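4.2 Tributes and turnover in the Dedel civil service

Public mourning for senior officials gets little attention in work on staffing. We think it should. When a long-serving commissioner dies, politicians issue statements, and those statements say what kind of public servant they want remembered. Whether they also shift who applies for the vacant posts is less clear. Coding was done by hand, two coders, disagreements settled by talking it through.
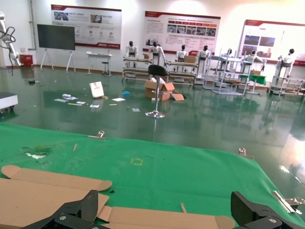 7 min read

The corpus is 486 statements, collected from the Clesia press archive up to November. Duplicates removed. Statements under one paragraph kept, because dropping them would of cut most of what came from local councils. Each was coded for three things: praise of personal conduct, praise of institutional reform, mention of a student or mentoring tie.

Personal conduct dominates. Integrity, courage, modesty, in that order. Reform comes second and is mostly vague (few name a rule or an office). Only 27 statements mention a teaching or mentoring tie, nearly all from lawmakers who had studied in the capital. This fits Hellwig, where national figures claimed closeness and local ones kept to the record.

Fadimard is the odd case. Tributes there name specific hiring rules, some by section number. Likely reason: the merit exam was still in dispute at the time, so a eulogy doubled as a position. Opposition members did this as often as the governing side. Not tested formaly, sample too small once split by party. 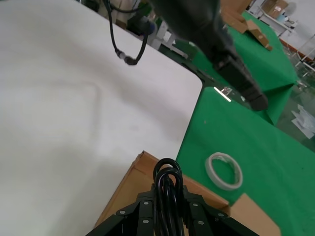 Figure 2. Tabletop and gripper.

Limits. Written statements only, no floor speeches, no radio. Translations from regional papers were checked once, not twice. Timing also a problem: statements issued on the first day are short and alike, later ones longer and more partisan, and the archive does not always keep the hour. Section 5 takes up the vacancies themselves, and whether applicants in Fadimard cite the same rules in their cover letters.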